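Progress report: Play kitchen refurbishment, Puvstead early years rooms
Prepared for the Stistier grant office by Blagoje Gashi, 15/04/2022

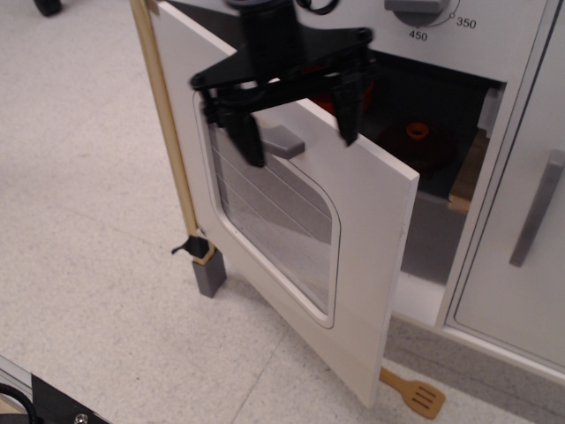
Work in the reporting period covered the toy kitchens in the two downstairs rooms and the loan store. The grant pays for inspection, cleaning, replacement parts and storage. It does not cover new kitchens, and none have been bought.

1. Inventory

The March inventory was completed by Fatos Vukadinović. It lists 247 loose play items held with the kitchens: pans, cups, burner disks, pretend food, blocks and utensils. Of these, 228 were passed for use after inspection. The remaining 19 were withdrawn for cracks, sharp edges or peeling paint. Wooden blocks are now entered under kitchens as well as under construction play. Children carry them across the room to use as bread or butter, and keeping them on one list only made both lists wrong.

2. Oven doors

The oven is the part of each unit that takes the most wear. On the white model the door is hinged at the bottom and opens outward toward the floor, so the load falls on the hinge line whenever a child leans on the top rim. Sorin Vukčević checked every unit of this type for play at the hinge, loose screws and cracking at the window corners. Hinge screws were retightened on 4 doors. One door had a worn pin on the left side and is waiting for a part from Grerkia.

The window panes were cleaned with mild soap and a soft cloth. The spray used last year left a haze and has been dropped from the cleaning sheet. Handles are small and sit near the top of the window; they were checked for movement by hand. No handle needed replacing.

3. Knobs and printed markings

Temperature knobs were tested for free rotation and for pull-off force. All stayed in place. The printed numbers on the dials, including 350 and 450, are to be kept where possible. Staff in the older room use them for number talk and asked that they not be covered with stickers. Abrasive pads are no longer allowed on control panels.

4. Storage inside the ovens

Items are still being put away in the oven cavities at the end of the day. This was discussed with room staff. The agreed rule is that a few pieces may stay in the oven so that the kitchen is ready to play with, and the rest go to the labeled bins. Pieces wedged against the side walls are hard for small hands to get out and should be moved to the middle or removed. Markos Psarras will add this to the closing checklist.

5. Spending

Spending to date is 119 against the parts line, all of it for screws, bin labels and replacement utensils. The Grerkia part has been ordered but not invoiced. No change to the budget is requested.

6. Open items

Hinge pin for one oven door — on order.
Second set of bins for the loan store — Bujar Vukčević to get a price from Milošević.
Revised cleaning sheet — drafted, to be posted in both rooms.
Repeat check of the retightened doors — to be done by Sorin Vukčević before the next report.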